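### 3.2 Where shared rooms get their noise

Before we come to the measurements, it may help to say a little about the kind of room we have in mind. Most writing on workplace sound deals with the office, where people sit still and the chief complaint is other people's telephone calls. We were more curious about large rooms in which people work with their hands, stand up, sit down and talk across a table while they do it.
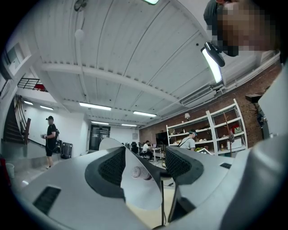
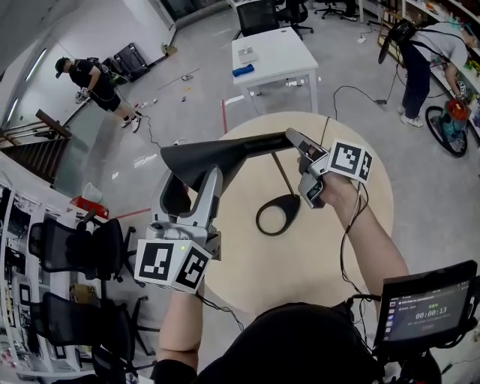 **Figure 4.** Work with hand-held grippers in a large indoor workspace: a small translucent white object held near the finger pads (first picture); two grippers in use over a round table (second picture).

Rooms of this sort tend to be tall, hard and rather bare, and a voice raised at one end has a way of arriving at the other with most of its strength and very little of its meaning. We visited four of them, which we call Rellel, Karnik, Tran and Kerlow after the streets they stand in, and we are grateful for the patience shown to us in all four — it can't be much fun having two people with sound meters drifting about while you are trying to get on.

At each site we took readings at 25 points, once in the early morning and again in the middle of the afternoon. We also left a short questionnaire by the kettle, which proved a far better spot than the noticeboard we had used in our pilot, and up to 300 people had the chance to fill it in. We received 200 usable replies. A fair number came back with long and thoughtful notes in the margin, and these have shaped our thinking a good deal more than we expected when we drew up the form.

The readings themselves were less dramatic than the notes. Kerlow was the loudest of the four by our meters, yet people there complained the least, and several wrote quite fondly of the hum. At Tran, which was quiet by any ordinary standard, the margins were full of one particular door. We had walked through that door many times ourselves and never thought to write it down.

We then asked 18 of those who had replied to keep a sound diary through July, noting whatever had pulled them away from their work and whether they had found it easy to go back. The entries are short and wonderfully uneven. Speech comes up again and again, especially speech that is half heard, and so do sudden scrapes and bangs, while steady sounds such as fans and rain on the roof are seldom mentioned except with affection. This agrees with what we had heard at the kettle, though we would be wary of leaning on it too hard — people who agree to keep a diary for a month may well be better listeners than the rest of us. We return to the matter of the door in Section 4, where the afternoon readings are set beside the diary entries for the same hours.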